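Nengate

Nengate is a playable character in the role-playing video game Jikgate, developed by Teixeira. She is a ranged support character who uses a short bow and joins the party in the game's second chapter, after the player reaches the harbour town of Pruvisville.

Background

Nengate grew up in Pruvisville as the daughter of a lamp maker. She leaves home at 57 years of age, which is young for her people, who live for some 700 years. The story follows her search for the town's missing ferry crew. Her personal quest opens once the player has slept at the inn and spoken to the harbour master before noon.

Resting at an inn restores her health in full, but her signature resource, Glow, only refills by half. Players who want a full bar need to use a lantern shrine as well.

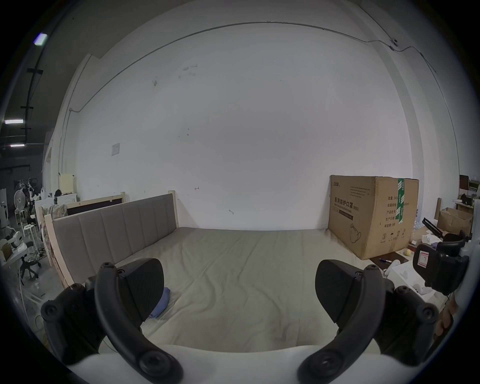
Abilities

Her basic attack fires up to four arrows. Holding the button releases a charged shot that marks an enemy, and marked enemies take extra damage from the rest of the party. Her main skill, Wick, places a light on the ground that heals nearby allies and costs 60 Glow. Her final skill, Harbour Fire, is unlocked at the end of her quest and costs 200. It cannot be used indoors.

An October update lowered the healing from Wick and made the charged shot faster. Before the change she was mostly played as a healer - afterwards many players moved her to a damage role.

Development

Nengate was designed by Catarina Marinho, who also drew the maps for Pruvisville. Early versions of the character carried a spear and had grey armour in place of the coloured coat. The spear was later given to one of the town guards.

See also

List of Jikgate characters
Pruvisville (location)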